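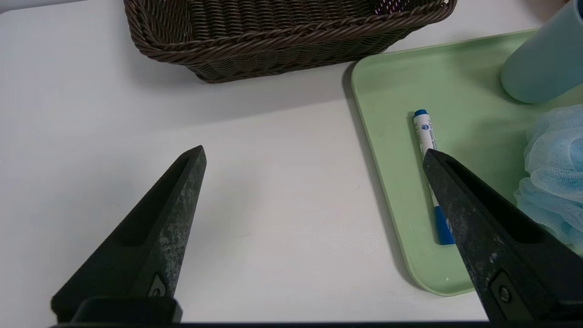 Pellden Robot Learning Group, Tristley

Home Talks People Data Contact

Okay, so start with the marker! Blue cap, green tray, wicker basket behind it. Wait for people to find it behind the finger.

I want to talk about how we collect examples, the slow bit before any training. Somebody drives the arm, the wrist camera records, and we do it again with things moved over a little. Each of us does 20 tries and then swaps, and my hands are tired after 10 (say this, it gets a laugh).

Next, the mistakes. Raimo Leinonen talked me into keeping the bad grabs, and I'm glad he did. We label them and keep them in a separate folder. Mention that we threw out 9 good ones in May by accident, ugh.

Then why we mix shapes: a marker and a bath pouf ask for really different grips, and I love that pairing.

If there's time, show the 2 Saarinen clips. Questions after that, and Raimo has the sign-up sheet for driving.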